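I started to make marmalade in my second winter here, when my neighbour Josée Lavoie gave me a paper with her recipe and one advice: do not hurry the peel. I did hurry the peel, of course. The first batch was like chewing a belt.

Now I cut the fruit in the evening and leave it in water until the next morning. For one batch I take 600 grams of oranges, two lemons and 500 grams of sugar - less than Josée uses, so mine keeps for a shorter time. The pips go in a small piece of muslin, tied well. I once tied it badly and was fishing out pips until eleven at night.

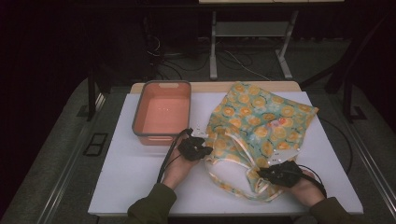
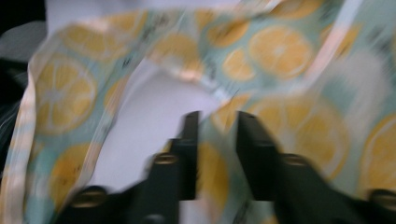
Citrus fruit on the fabric too, on a pale mint-green ground.

The difficult part is to know when it is ready. I put a saucer in the freezer and drop a little marmalade on it, then I push it with my finger. If it wrinkles, I stop. My thermometer says something different every time and I have stopped to argue with it.

Last time I filled 11 small jars, and one more only to the half. That one we ate first, on toast, with salted butter. My husband says it is too bitter, but he had three slices.

In August I would like to try apricots. I am told they need much less boiling, and that the kernels give a taste of almond. If you have made it, please write to me how long you cook them.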